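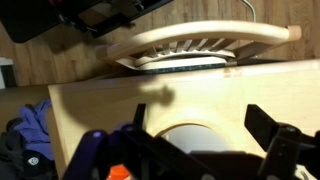

Lunch Table Users' Meeting
Pastley, Room 18
Friday, November 25, 2022

Present: Bohumila Vávra (chairing and taking minutes, the result of having brought a pen), two from Charvát, one from Cuklow, three from upstairs who stayed for the first two items and the cookies.
Apologies: Skirnitard, by text, during item 3.

1. Minutes of the last meeting

Approved without being read. The person from Cuklow asked whether "heated discussion of soup" could be changed to "discussion of hot soup." Agreed.

2. Matters arising

The spare key has been found, in the lock. The sign asking people to wash up has been found too, with gravy on it. A new one will be printed. Upstairs offered to laminate it and then left.

3. Pots, pans and what may be done to them

Bohumila reported that the second shelf can no longer be closed on the pots we own, and asked who needs three frying pans. Everyone needed at least one of them. It was put to the meeting that nonstick pans should be stirred with wood only. Charvát said this had been the rule since February. Cuklow said it had never heard of a rule. The state of the pots suggests that Cuklow speaks for many. 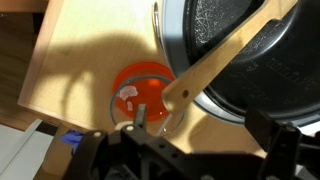
After some back and forth it was agreed that the metal turner goes home with whoever brought it, and that if it is still in the drawer at the next meeting it goes in the donation bag. The big black pot stays. A proposal to retire it on account of the scratches underneath was dropped when it was pointed out that soup is made on the other side.

Small leftovers were raised. The meeting felt that a bowl with two bites in it should be finished or thrown out by the person who left the two bites. There was a long exchange about whether covering them with something counts as storing them. It does not.

Action: everyone, regarding own bites.

4. Rice

The rice rota has been running for a month and there has been rice on most of the days it promised. Charvát would like it ready by noon. Cuklow eats at one and would like it not to have been ready since noon. Bohumila noted that the cooker has a keep-warm setting and that all present are adults. Measuring was discussed at greater length than anything else on the agenda. One side uses the cup, the other side uses a finger joint, and the two sides have differently sized fingers. The cup won, four to two, with one person abstaining to get coffee.
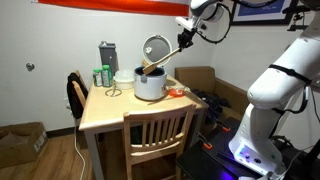
Bohumila asked that the rota be followed as written, with swaps marked in pencil and no more arrows. Whoever is on rice also wipes the table. The flat wooden spatula is the one for the rice, and it will be kept where the rice person can find it. Chairs are for sitting on and pushing in afterward. They will not be counted as reserved by a jacket over the back, black or otherwise, however early the jacket got there. Charvát wished it recorded that this had never been a problem until it was mentioned. Recorded.

5. Money

The kitty stands at $322, which surprised everybody and made several people suddenly hungry. Rice, tea and dish soap come out of it. Hot sauce remains a private matter. Skirnitard (by text again) asked about a dishwasher. The quote came in at $2,189 before installation, and the meeting moved on in silence.

6. The back of the table

Things keep gathering along the wall. Anything you want to keep should have your name on it by the end of the month. Bags are included in "anything." The kettle and the utensil holder are common property and may stay where they are. Two people claimed the same canister, and neither could say what was in it. They will open it together, with a witness from Cuklow.

The rice cooker cord was brought up by someone who had caught a foot in it. When the cooker is in use, please run the cord toward the wall and keep it off the front edge. Lids, once off, should go on the drying rack. Charvát asked if the drying rack could first be cleared of things that have been dry since summer.

Action: Charvát, who asked. 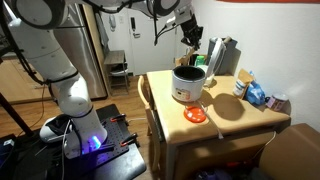
7. Any other business

Holiday lunch: potluck, date to be picked by whoever answers the email first. Last year produced five potato salads. This year there will be a sign-up sheet, with one line for potato salad.

Cuklow asked if the meeting could be shorter. The chair said it could have been.

8. Next meeting

Same room, second week of February, after lunch, so that nobody is eating. Please send items to Bohumila beforehand, in writing, and preferably not on the back of the rota.

Meeting closed at 1:40. Table wiped by B. Vávra, who was not on rice.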